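LOCAL NEWS | Community | Food & Drink

Wainwright Hall supper back on, but seats are short

The Clomton harvest supper is back on. Organizers confirmed it Thu 20 April after two weeks of back and forth with the county over the hall kitchen, which flunked its fire check in the winter and has been shut ever since.

New hood over the range, new extinguishers, one door rehung so it swings out. Inspector signed off before lunch. Tickets went on sale at the Sterkden Feed counter the same afternoon and there was a line out to the gas pumps.

Cost is $6 a head for kids, 34 for adults, which is up from last time and yes, people have noticed.

"Beef went up. Everything went up," said Akua Sarpong, who is running the kitchen this year. "We looked at doing chicken only and I got phone calls about it. So it's beef and chicken, and it costs what it costs."

The supper dates to 1864, or that is the year painted over the stage anyway. Murray Ruddock, who has been going through the old minute books at the library, says the first written mention he can find is a bill for candles and two barrels of cider. No menu. He would like to hear from any family with letters or diaries from that time and can be reached thru the library desk.

Seating is the sore spot. Fire check set a new limit for the main room, 83 people at a time, well under what the hall used to squeeze in. So two sittings now, an early one and a late one, with a gap between to clear and reset. Tickets are marked E or L and the door will hold people to it. No swaps on the night. If you need to trade, do it at the feed counter beforehand.

Ashton Sutcliffe isn't thrilled. His family has taken the long table by the windows for as long as he can remember, and with kids and in-laws they don't fit in one sitting under the new table plan.

"Half of us eat at five and half of us eat at seven-thirty. That's two suppers, thats not one supper," he said.

Sarpong said she has heard the complaint and has no fix for it this year. Next year maybe a tent on the ball field, if the township will allow one. That would need its own permit.
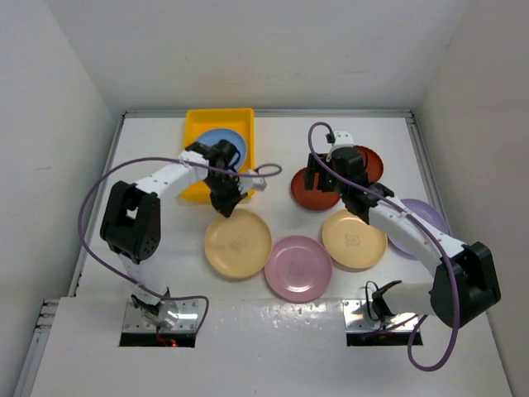

Page 6

Menu as it stands: roast beef, roast chicken, scalloped potatoes, green beans, carrots with butter, rolls, pie. Pie is apple or rhubarb. A meatless plate is available but has to be asked for when you buy the ticket. Takeout boxes can be picked up at the side door during the late sitting only, cash or check.

Pies are still needed. Drop off at the hall the morning of, name on the bottom of the dish if you want it back. Last time a good many dishes never got claimed and they are sitting in a box in the coat room. Have a look while you're there.

Music is Rhys Paewai on fiddle for the early crowd. Late sitting gets the Skirau Road band, back together after a long layoff with a new drummer. Dancing after, tables pushed to the walls, until ten or whenever the hall has to be locked.

Parking will be tight. The lot behind the church is being repaved and won't be ready, so use the school lot and walk over. Handicapped spaces in front of the hall stay open. Tane Whitcombe will run his hay wagon between the school and the hall for anyone who doesn't care to walk it, weather permiting. If it rains, no wagon.

Money raised goes first to pay down the kitchen work. The hood alone ran well past the first quote, and the hall had to borrow to get it in before the inspection. Anything left over goes to the roof fund. Roof on the north side has been patched twice and still drips onto the stage.

Early sitting was nearly gone as of press time. Late sitting has plenty left. Tickets at Sterkden Feed during store hours, closed Sundays. None will be sold at the door.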